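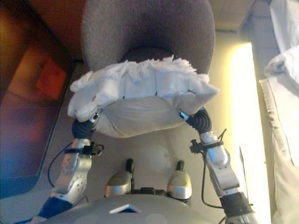
Housing and Household Goods, Unit 2: What People Sleep On
Instructor: Paloma Halvorsen

Read the Nyarko chapter before Friday. It is short, and he is funnier than I am.

For most of history a pillow was furniture. Headrests of wood, stone or pottery kept the head up and the hair in order, and comfort was somebody else's problem. Soft pillows cost money, mainly because filling costs money.

Fillings to know: down, feather, wool, kapok, buckwheat hulls, foam, polyester. Be able to say where each one comes from and what it does when it gets damp. (Wool copes. Feathers hold a grudge.)

Ticking is the tightly woven cloth that keeps the filling in and the sharp ends of feathers out of your ear. Old household manuals say to rub the inside with soap or wax. Try it on a scrap if you like — I did, and my kitchen smelled like a candle shop until August.

Written work: 300 words on one bedding item in your home. Ask who bought it, when, and why it is still there. "It was my aunt's" is a start, but I will want more than the aunt. Hand in 2 copies.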